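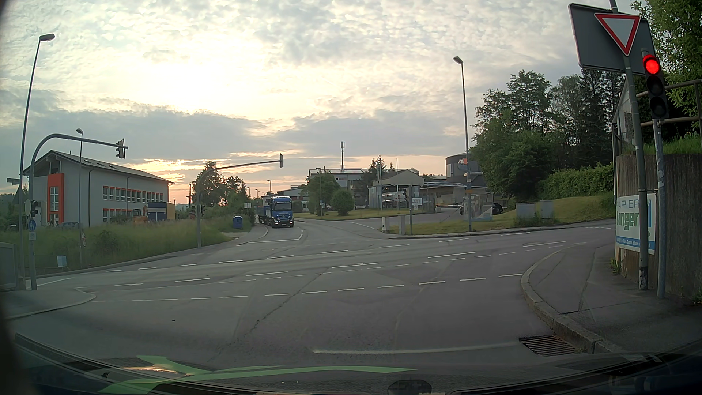

How to Switch an Adult Cat from Dry Food to Wet Food

Cats that have eaten dry food since kittenhood often refuse anything else. The texture and smell of wet food are unfamiliar, and the cat does not recognise it as a meal. A gradual change over 28 days works for most healthy adults. A cat that accepts new food readily can be moved along faster, but the order of the stages stays the same.

Before you start

Do not use this method for kittens, pregnant cats, or any cat with diabetes, kidney disease or a history of urinary blockage unless a vet has agreed the plan. A diabetic cat on insulin may need a different dose when the carbohydrate in its diet falls, and the change can be quick.

Weigh the cat and write the figure down. Kitchen or baby scales are more accurate than bathroom scales. If you only have bathroom scales, weigh yourself holding the cat, then weigh yourself alone and subtract.

You will need:

Digital kitchen scales that read in grams
The cat's present dry food
A complete wet food for adult cats, in pâté form
Two shallow dishes, wider than the cat's whiskers
A notebook

Check that the label says "complete". Food marked "complementary" does not contain everything a cat needs and should only be given as a treat.

Working out the amounts

Portions have to be matched by energy, because wet food is mostly water and a gram of it supplies far less than a gram of dry. Find the energy figure on each packet. Some makers print it per 100 g, some per kilogram and some not at all, in which case write to them and ask.

The worked figures below are for a neutered indoor cat in Hatden eating 308 g of dry food a week. Divide by 7 to get 44 g a day. If the dry food supplies 375 kcal per 100 g, that is 165 kcal a day. A wet food supplying 82.5 kcal per 100 g would have to be fed at 200 g a day to give the same energy. Use your own packets for the real sum.

Stage 1: Set mealtimes (days 1 to 7)

Stop leaving dry food down all day. Divide the daily ration into three meals and lift the dish after 30 minutes, whether or not it is empty. A cat that grazes is rarely hungry enough to try something new.

Put a teaspoon of wet food in the second dish and place it next to the first. The cat does not have to eat it. Throw it away at the end of each meal.

Stage 2: Mix a little in (days 8 to 14)

Replace a tenth of the day's energy with wet food. In the worked figures this is 20 g of wet food and 4.4 g less dry, rounded to whatever your scales can show. Mash the wet food with a fork and press some of the dry pieces into the top.

Serve it at room temperature. Food straight from the fridge has little smell. Stand the dish in warm water for a few minutes, stir, and check with a finger that there are no hot spots.

If the cat eats round the wet food, crush a few dry pieces to powder and dust them over it.

Stage 3: Move to half and half (days 15 to 21)

Raise the wet portion every other day until it supplies half the energy. Hold at the same level if stools become loose, and go back one step if they have not firmed up after two days.

Expect the cat to drink less from its bowl and to pass more urine. Scoop the litter tray more often. Keep fresh water down all the same.

Stage 4: Finish the change (days 22 to 28)

Bring the dry food down to nothing. Weigh the cat at the end of the stage and compare with the first figure. Then weigh it monthly and adjust the ration if the weight drifts.

When to stop

Never try to starve a cat into accepting a new food. A cat that goes without eating can develop hepatic lipidosis, a serious liver disorder, and overweight cats are at greater risk. If the cat has eaten nothing for 24 hours, give it the old food and ring the vet. Repeated vomiting, or straining in the tray without passing urine, needs a vet at once.

Storage

Cover opened tins and keep them in the fridge for the time given on the label. Do not leave wet food down for long in August, when flies find it quickly. Wash dishes in hot soapy water after every meal.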